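Ticket 129: Brown tap water, lower Clesthorpe
Status: Open (reopened, closed, reopened)
Category: Water / Odor and color
Filed through: Musville County resident portal

Opening note
Water from the kitchen tap runs the color of weak tea for the first few minutes every morning. Smells like a struck match. The portal offered me "cloudy," "no pressure" and "billing," so I picked cloudy. We're downhill from the old Pindimberg slurry pond, a fact the form had no box for.

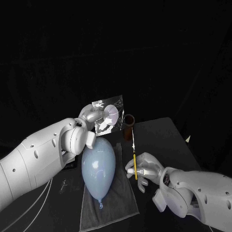 Reply from county desk
Please run the cold tap for 6 minutes and tell us if the problem persists. Ticket closed.

Resident update, 7:10 a.m.
Ran it. Persists. I would also like to report that closing a ticket does nothing for the smell.

Reply from county desk
Reopened. The problem may be your water heater. Please try a different heater.

Resident update
It's the cold tap. You had me run the cold tap. The house next door has the same water and a different heater, and so does the church, where they've quit making coffee with it.

I went to the September meeting on the Pindimberg permit and asked whether anyone had tested Seok Creek since the mine started blasting on the ridge again. I was told the permit and the water were separate agenda items.

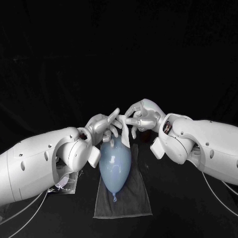 The water item had been moved to the next meeting. I did get a handout, mostly a picture of a trout.

Reply from county desk
A sample kit has been mailed. Fill to the line, keep cold and return the same day. The drop-off window closes at noon.

Resident update
Kit arrived at 3 p.m. Will try tomorrow.

Resident update, next day
Delivered at 11:40 a.m. The lab wants to know if I'd like iron and manganese tested, or selenium too. Selenium is extra. I said yes and asked who pays. Still waiting on that one.

Also for the record: 400 homes are on this line, and the notice of the ridge blasting went to people within 1,000 feet of it. None of us live within 1,000 feet. The creek does, but it doesn't get mail.
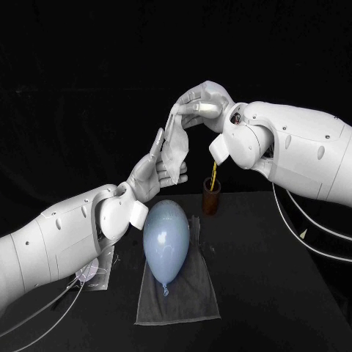
Page 6

Reply from county desk
Your sample has been received. Results will be posted to this ticket. While you wait, please rate your experience.

Resident update
Rated. Buying jugs at the gas station in the meantime. Please leave the ticket open.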